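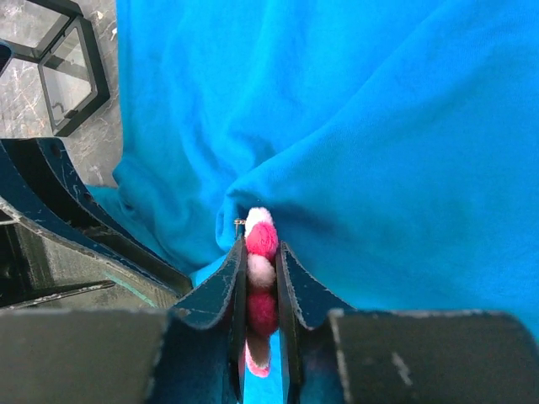
Small things, carefully kept

Share this article: 61 shares | 10 comments

The textile store at Ustthorpe occupies the former drill hall behind the public library, and for most of its history it has been known for large objects: bed covers, banners, a set of stage curtains that takes four people to lift. Since last spring the staff have turned their attention to the other end of the scale. The trimmings collection, comprising tassels, braids, cords, fringes and strings of pom-poms, is being sorted, cleaned and rehoused in its entirety for the first time.

The work is directed by Themis Kalogeropoulos, Keeper of Dress and Domestic Textiles, who came to Ustthorpe from the teaching collection at Stonham. The trimmings had been stored in biscuit tins and shoe boxes, in most cases as they were received from the donor. The register lists 867 of them.

"A trimming is generally the first part of a garment to be replaced and the last to be written down," Mr Kalogeropoulos explains. "We hold a great many that have outlived whatever they were sewn to. The register may say 'pink and white, from a child's room', and there the information ends."

Strings of pom-poms present particular difficulties. Wool and felt balls attract dust, hold it well and flatten under any weight. Where pink and white balls alternate, as they very often do in pieces made for children, the dye may travel into the paler fibre if the string becomes damp. Washing is therefore avoided. Each ball is brushed with a soft, dry brush, working away from the cord, and loose dust is drawn off through a piece of fine net. A string of moderate length occupies one member of staff for the better part of a morning.

Metal fittings are examined separately. A ring or clasp at the end of a cord may be plated, and where the plating has failed the metal beneath can mark any cloth it touches. Such fittings are wrapped in a twist of acid-free tissue before the string is laid down. The cord itself is checked for wear on either side of every knot, and a weak cord is supported with a second thread passed alongside it. The original is left in place.

The store has also revised its approach to padding. Until recently, small items were laid on white tissue throughout. Washed, undyed cotton is now used for heavier pieces, folded loosely so that it forms a hollow in which the object can settle. Coloured cloth is confined to the sorting tables and to handling sessions, where a strong plain ground makes stray fibres easier to find and small parts harder to lose.

Those sessions have proved popular. They are held at 2 p.m. throughout May and are open to schools, craft groups and individual visitors. Participants work with a separate handling collection, assembled from recent and duplicate pieces, and are shown how to lift a string from beneath, how to coil it without twisting and how to record what they see. Up to 10 people can be accommodated at a time.

Murdo Haldane, who taught needlework at Hevanville before his retirement, attended two sessions last year and has since given the store his own sample cards. They include several methods of making a felt ball, among them wet felting by hand and the cutting and trimming of wound yarn.

"The wound sort sheds if it is trimmed too soon," Mr Haldane observes. "My pupils would cut first and steam afterwards, and then wonder where half of it had gone. I was always glad to see a lopsided one kept. It tells you somebody made it."

His cards have been placed in the reading room, where they may be consulted on request.

Funding of £2,000 from the Mahama Bequest has met the cost of new boxes and of shelving along the north wall. The shallow trays now in use are lined individually and stacked no more than three deep. Tassels and fringes have been completed. The pom-poms and braids will follow, and the beaded cords, many of which require repair before they can be moved, have been left until the end.

Enquiries about handling sessions should be addressed to the store in writing.

Sign up to our newsletter for features and events. You can unsubscribe at any time.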